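How a rural council rewrote its rules on late motions

A change to the standing orders of a mid-sized rural municipality takes effect in December. It moves the deadline for members' motions from noon on the day of a council meeting to 7 clear days before it, and it removes the mayor's discretion to accept a motion from the floor. The vote was closer than the dry wording would suggest. The municipal clerk, who drafted the amendment and asked to be identified by office only, agreed to go through it clause by clause.

The starting point was a count. The clerk's office went back through the minutes of the last full term and found 153 motions that had been tabled on the day they were debated.

"Most of them passed," the clerk said. "That was the difficulty. If they had been voted down, the question would have been about wasting time. They passed without a staff report, without a costing, and in a fair number of cases without the public knowing they were on the agenda."

The example raised most often in debate was the Promau lease. Promau holds the old grain siding on the east side of town under an agreement with the municipality, and two terms ago a motion from the floor extended that agreement by 30 years. The extension was lawful. It was also drafted by hand during a recess, and the copy signed that evening left out the clause on rent review.

"We fixed it by a side letter," the clerk said. "It took our solicitor the better part of a winter. The tenant was cooperative, and I want that on the record, because it could have gone another way."

Opposition to the amendment came from both ends of the chamber, for different reasons. Members from the outlying wards argued that a week's notice favours those who live close to the office and have staff help with drafting. Members of the governing group were more concerned about losing the means to respond to events. The clerk regards the second objection as the weaker one.

"There is an emergency provision, and there always was. Section four lets council waive notice by a two-thirds vote if the matter could not have been foreseen. What has gone is the mayor deciding that alone, from the chair, with no reasons given."

On the first objection the clerk was more accommodating. The draft that went to first reading required motions to be lodged on paper at the counter. The version adopted allows them to be lodged through Delitex, the agenda software the municipality already uses for its reports, and a time stamp from the system counts as proof of receipt.

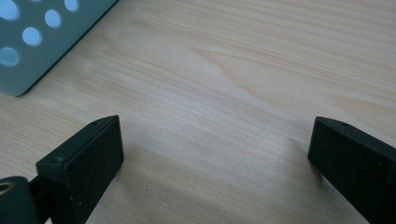 Gripper fingers above a wooden tabletop beside a teal perforated plate

Asked whether the software was up to the job, the clerk gave a qualified yes. Delitex was bought to publish agendas and was not set up to receive anything. The intake form has been tested with staff accounts only. Members will get their own log-ins at the start of the month the rule takes effect, and paper will be accepted alongside it until the end of the term.

The cost is modest. Council approved $3,000 for the added module and training, taken from the existing legislative services budget. A larger proposal, to replace Delitex with a product called Skorex that also handles recorded votes, was deferred to the next budget cycle.

"Recorded votes are a separate argument," the clerk said. "I would like to have it, but I did not want the notice rule to go down with it."

The amendment also settles a point that had been left to custom. Until now, a motion that lapsed for want of a seconder could be brought back at the next meeting by the same member, and then again at the one after. Under the new text it cannot return for three meetings unless a different member moves it. The clerk traces this to the long dispute over Mets, the regional transit scheme that council joined, left and rejoined inside a single term.

"The same motion to withdraw came up at five meetings in a row. Every member was entitled to do that under the old rules. It also meant delegations turned up five times to speak to it, and some of them drove an hour each way."

Does the new rule limit what a member can say? The clerk does not think so. A member may still speak to any item on the agenda, ask questions of staff, and give notice aloud at one meeting of a motion for the next. Notice given aloud counts from the moment it is read into the minutes.

Two matters remain open. The amendment is silent on whether a motion can be altered once notice has been given, and the clerk's interim practice is to allow corrections of spelling and reference but nothing that changes the effect. The other is what happens when a deadline falls on a statutory holiday. The provincial act counts clear days one way and the procedure bylaw counts them another.

"I have written to the ministry," the clerk said. "For now we will go with the act, and the deadline will be printed on the front page of every agenda."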